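Notes from the Back Kitchen: my rye starter, year two

Well, it's January again, and I have once more let the starter go hungry over the holidays. I came back from my sister's to a jar of gray paste with a smell like nail polish remover. Two feedings later it was bubbling away, so if yours looks bad right now, please don't pour it down the sink yet!

A few of you wrote in after the last newsletter asking which flour I use. It's the dark rye from the Firnham mill, the coarse one in the paper sack. I tried the fine stuff for a month and the loaves came out gummy in the middle every single time (my husband ate them anyway, bless him, with a lot of butter). Kalevi Salminen swears by mixing the two half and half, and he has been baking a lot longer than I have, so maybe listen to him.

My big change this winter is the long rise. I mix the dough after supper, put a plate over the bowl and leave it on top of the fridge until 6 in the morning. Then it goes in the pan, sits another 3 hours, and bakes until the inside hits 206. I used to pull it at 200 and wonder why the knife came out sticky.

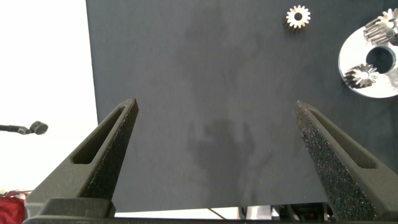

The other thing is waiting to cut it. I know, I know. Rye really does need a full day wrapped in a dish towel, and two is better. Gemechu Fikre brought a three-day-old loaf to our last get-together and it was the best thing on the table, sliced thin with salted herring and some of those sweet pickles. I've asked him for the recipe and he says it's "just flour and water and some caraway," so I'll keep pestering.

Toivo Laaksonen still has starter to give away if you need some. Bring your own jar with a lid that isn't too tight, and tell him whether you want the thick one or the runny one. I'd go for the thick one if you bake only once a week.

Next time: what to do with the heels. I have more than 3 bags of them in my freezer.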